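Girnutero Releases Sovell 3 Shelf System for Home Workrooms and Book Storage

Jul 6, 2025

Girnutero today announced Sovell 3, a modular shelf system for household workrooms, craft rooms and book collections. The system replaces Sovell 2 and uses the same wall rail, so existing owners can add new shelves without drilling again.

Each Sovell 3 bay holds five shelves on steel brackets. Shelf height is adjusted in one-inch steps. A raised lip at the back keeps books clear of the wall, and a sliding divider supports partly filled rows. The divider locks with a quarter turn and needs no tools.

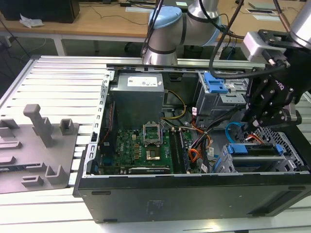 By Tomomi Koyama, Girnutero Press Office

The divider was revised after a survey of 2,601 Sovell owners. Of these, 707 reported keeping books in stacks on the floor or on a work surface for lack of suitable shelving. Large-format books and pattern binders were the items most often stored this way.

"The previous divider was too short for tall books," said Arsen Panasiuk, product manager for storage at Girnutero. "The new part is three inches taller and can be fitted to Sovell 2 shelves."

Sovell 3 is supplied in white and gray. A matching drawer unit, Morkonska, fits under the lowest shelf and is sized for fabric, yarn and paper stock. Wall anchors are included for masonry and drywall. Load ratings for each wall type are printed on the rail packaging.

Orders open in August through Girnutero dealers. The divider will also be sold separately.

Press contact: Bianca Sima, Girnutero Press Office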